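Can a machine fold the laundry yet?

Chathurika Cassim gets the question at every family dinner, and her answer has been the same since February: some of it, slowly. She runs the household chores work at Lisari, where the job this year is laundry.

"A T-shirt sounds easy," she says. "But it never lands the same way twice. The first thing you have to do is find the hem and get hold of both ends of it, and a wrinkle can look a lot like a hem."
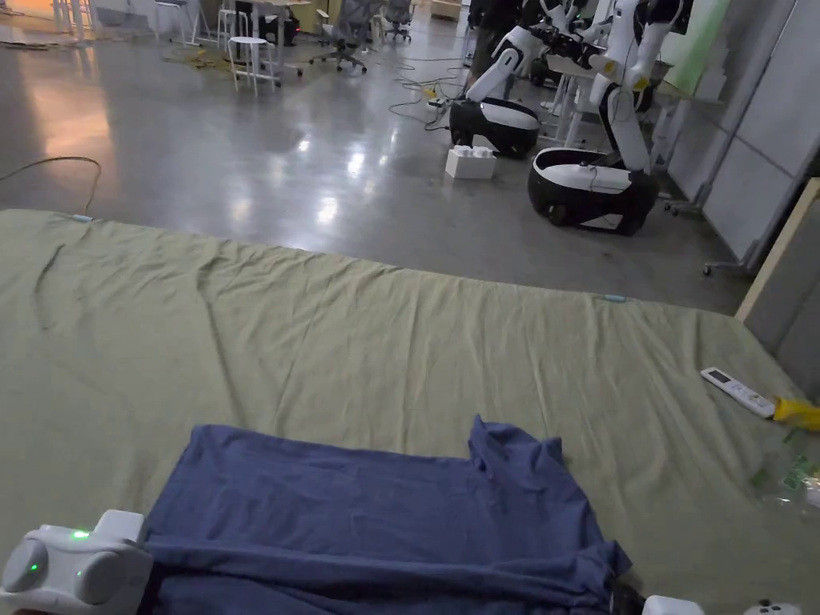 Where it stands now

Her team logged 400 folds last month. Of those, 332 were good enough to put in a drawer. She doesn't find the number impressive. "My mother would do 80 shirts and not have one bad one. And she'd be watching TV."

Speed is the other problem. Cassim won't quote a time per shirt, only that people who come to watch tend to start checking their phones. She expects small shops to use this kind of machine before homes do – a shop folds the same few items all day, and somebody is there to fix a bad one.

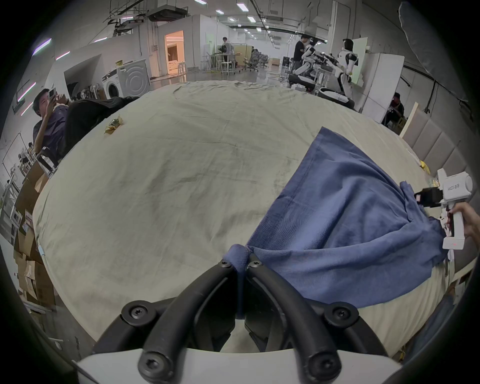 Cassim would like to talk less about shirts and more about big flat pieces. Towels and sheets are most of the weight in a family's wash, she says, and they have no sleeves to tell you which way is up. With a blue cloth that size, one gripper pinches a corner while the other clamps a different edge, and the folds along its side still go where they want. "People look at the corners. I look at the middle."

Would she buy one for her own home? "Not this year. I'd take one that emptied the dryer and left me a pile."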